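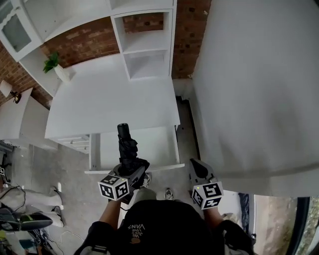 Where did the hand go?

Magazine > Robotics > Software

Two marker cubes, one per gripper, and a filter that has to decide forty things before the next camera update. Tarık Taşdemir wrote most of it. He'd like to rewrite most of it.

The package is called Plindero. It takes the black-and-white squares on each cube, works out where the gripper is and hands a clean path to the planner. Easy with a cube square to the camera. Less easy at a desk, with wrists turning and faces going edge-on. See one face only and the pose can flip – same corners, two answers, and the wrong one puts the gripper inside the furniture.

"The old code just took the lower error," Taşdemir says. "Every time. It jumped like a flea."

The new tracker keeps both answers alive for 200 milliseconds and lets motion settle it. Hülya Karaca's idea, borrowed from her radar days. Costs memory, costs some sleep. Flips on the test set of 3000 clips went from a daily nuisance to 4.

Timing was the other mess. Left and right streams had seperate clocks and drifted, so a two-handed lift came out as one hand waiting for the other. Subbarao Menon spent most of August on that. The fix was 2 lines. Finding them, well.

Next up is the planner, Sezer, which still treats every pause as a goal. Stop to think and it it thinks you've arrived. Karaca wants pauses labelled by hand for now. Menon doesn't. They were still at it when I left.

Comments

zubeyde_a: Does it keep both answers if the cube drops out of view completely?

T. Taşdemir: It does, until the window runs out. Then it starts fresh.

gamier: had the same clock drift, lost a month to it. please publish the 2 lines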